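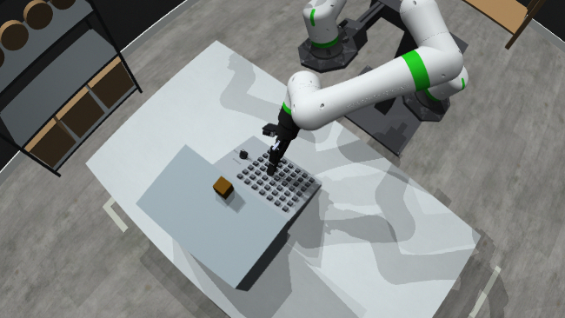 招人!老街区导览员+口述史采集员 长期有效,招满为止

先说重点,忙,写得乱,各位将就看。

我们是Carrilho街区走读小组,做Zirketby老城的步行导览和街区历史整理,第四年了。今年线路加了两条,人手不够,现在招导览员和采集员,另外想找愿意聊聊旧事的老街坊,三类分开写,别投错。

Zirketby老城不熟的简单讲一下:北边是旧码头,南到钟楼巷,中间一条染坊街,两边骑楼,早年做布匹、干货、钟表修理,后来码头停了,铺子关了一批,又开了一批。现在吃的多,卖杂粮饼的、卖鱼丸的、两家老茶铺,还有Endberg戏院,戏是不演了,门面还在,一楼卖五金。周末人多,平时上午最舒服。

一、步行导览员(中文场,会一点英文更好)

干什么:
带小团走染坊街线或码头线,每团最多16人,全程两个半小时左右,中间茶铺歇一次。
讲解词有底稿,不用背,但要自己走过、问过,讲错年份会被街坊当场纠正的,我们都被纠正过。
出团前一天跟茶铺、饼铺确认留座。
收团后填一张表,写客人问了什么,哪里答不上来。

要求:
年满十八,普通话清楚,会粤语或者潮州话加分,不会也行。
能走路,能站,下雨照走(大雨取消,当天早上七点半前群里通知)。
每月至少能排四场,周末为主。
不要求学历,不要求导游证,有证请注明,带外地团会优先排你。
迟到是大忌。集合点在北码头石阶,九点半出发,导览员九点十分到。

待遇:
单场按场结,试讲通过后面谈,不会低于本地同类行情。
茶铺那一餐我们出。
鞋自己准备,雨衣和扩音器领公用的,用完充电!!充电!!
每季度结一次交通补贴,要留票。

试讲怎么弄:先跟团走两次,然后自己讲一段,十五分钟,地点自选,讲戏院的人太多了,建议换一个。讲完当场说意见,过不过三天内回复。

二、口述史采集员(兼职,按篇计)

干什么:
上门或在茶铺跟老街坊聊天,录音,整理成文字。每篇成稿3000字上下浮动一点没关系,不要硬凑。
录音要保留原话,方言词照写,后面加括号解释。不要帮人家改成书面语,去年有几篇改得很漂亮,街坊自己看了说不是我讲的,全部返工。
旧照片、旧账本、招牌拓片,对方愿意的话当场翻拍,原件不带走。这条没有商量。

要求:
听得懂本地话,这是硬条件。
有耐心,老人家讲话绕,约一小时聊三小时很正常。
会用表格,会给文件起名字(日期+姓氏+街名,请不要起"新建录音"之类)。
能签保密和授权文件,对方不想公开的部分就不公开。

本期做的几个题目:
染坊街的布行和伙计宿舍
码头停航前后搬走的人家
Endberg戏院的售票员、画海报的师傅、门口卖瓜子的
从Clostolthorpe迁过来的几户,听说他们有自己的过年做法,目前只找到一家肯讲
老街的春节舞狮队,散过一次又重组,中间断了几年,没人讲得清是哪几年

稿费按篇,交稿审过之后月底统一打。改稿最多两轮,不会没完没了改。

三、征集受访街坊

在老城住过、开过铺、上过学、当过学徒的都欢迎,搬走了的也欢迎,可以电话聊。
年纪不限,不是一定要七八十岁,九十年代在染坊街读小学的我们也很想听。
聊一次一到两小时,地点您定,家里、茶铺、我们办公室都行。可以家人陪同。
有一份小礼,是饼铺的礼盒,加一份整理好的文字打印稿,送到府上。
哪些能登哪些不能登您说了算,登之前一定给您看过。中途不想聊了,随时停,录音删掉。

本期想约25位,已经定了一部分,码头那边的住户特别缺。

时间安排
报名现在就可以。一月起排试讲和跟团,过年前后停两周,街上太挤带不了团。采集员的碰头会放在一月中,具体哪天建群之后投票。

怎么报名
导览员、采集员:发一段自我介绍,不用简历模板,写清楚住哪一带、会什么话、哪些时段有空、为什么想来。采集员另附一篇自己写过的东西,什么都行,公众号、家里长辈的故事、食记都看。
受访街坊:留个姓和电话就好,我们打给您。不会打字的请家里小辈代填,或者直接上门。
办公室在钟楼巷尾,饼铺楼上,楼梯在侧面,门上贴着Carrilho的牌子。下午两点到六点有人,中午没人,不要敲,楼下老板娘会被吵到。

收件人统一写Ziad Tannous,他管排班和回复,中文可以,打字慢一点,一周之内没回的请再催一次,多半是漏看了。

几个常被问的
能不能只来夏天?导览员不行,采集员可以。
能不能带小孩一起走?跟团可以,自己带团的时候不行。
在外地能不能做?可以帮忙听录音打字,另外算,先报名再说。
有没有实习证明?有,做满四场或者交满两篇开。
可不可以两个岗位都报,可以,但请分两封写,不燃我们归档会乱。

之前报过名没收到回复的,麻烦再发一次,旧邮箱满了一阵子,退信了也不知道,抱歉抱歉。

也请帮忙转给还住在老城的亲戚朋友,尤其北码头那几栋。茶铺和饼铺柜台上有纸质报名表,填完交给柜台就行,我们每隔几天去收一次。

补充:英文场暂时不招,别再问啦,等春天线路定了在另外发。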